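3.2 Travel load and recovery between paired fixtures

The second strand of the study concerns the interval between the first and return legs of knockout ties in regional men's and women's football. Earlier work in this program (Tamuno and Akinola, in review) treated travel as a single categorical variable, in which a squad was recorded as either home or away. That approach proved too coarse for the Tindale competition, where the distance between opposing grounds varies considerably and where a club may travel by coach, by private car or by a combination of the two. For the present analysis, travel was therefore entered as a continuous measure of hours in transit, taken from club logs and checked against the fixture secretary's records.

Participating clubs were drawn from the Amadi and Ranow divisions. A club was eligible if it had contested at least 3 two-legged ties during the observation period and if its medical officer agreed to complete the weekly return. Of the clubs approached, 15 met both conditions. Goalkeepers were retained in the sample but modelled separately, as their running loads are not comparable with those of outfield players. Players who changed clubs in the July registration window were assigned to the club for which they first appeared in a tie, and their later returns were excluded.

Perceived recovery was recorded on the morning of the return leg using the Meltex scale, a short self-report instrument developed within the program. The scale asks players to rate sleep, muscle soreness, appetite and general readiness. Forms were completed on paper in the changing area or treatment room before the warm-up, and were collected in sealed envelopes so that coaching staff could not consult them when naming a side. Around 500 completed forms were available for analysis once duplicates and unsigned returns had been removed.

Clubs were asked to hold their ordinary matchday routines constant across both legs. No changes were requested to catering, strapping or treatment, and consumables for the treatment room were supplied by each club in its usual manner (Figure 4).
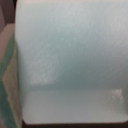

Figure 4. Absorbent paper product, close view.

3.3 Statistical treatment

Differences in perceived recovery between the first and return legs were examined with a linear mixed model, with player nested within club as a random effect. Hours in transit, days between legs, minutes played in the first leg and the aggregate margin at the halfway point of the tie were entered as fixed effects. The aggregate margin was included at the suggestion of Akinola, who observed in the pilot phase that players whose side was trailing tended to report poorer sleep irrespective of the distance travelled.

Minutes played were centred on the squad mean for each tie. Substitutes who did not enter the field in the first leg were assigned a value of zero and retained, as they had made the same journey as their teammates and their inclusion helps to separate the effect of travel from that of match exertion. Extra time was counted in full. Where a tie was abandoned or relocated, both legs were withdrawn from the dataset.

Missing items on the Meltex scale were not imputed. A form with a single blank was scored on the remaining items – a procedure agreed with participating clubs before recruitment – and a form with more than one blank was discarded. The analysis plan was lodged with the program office on December 4, 2023, and no fixed effects were added after that point. One sensitivity analysis, in which the Ranow clubs were removed on account of their shorter average journeys, is reported alongside the main model in Section 4.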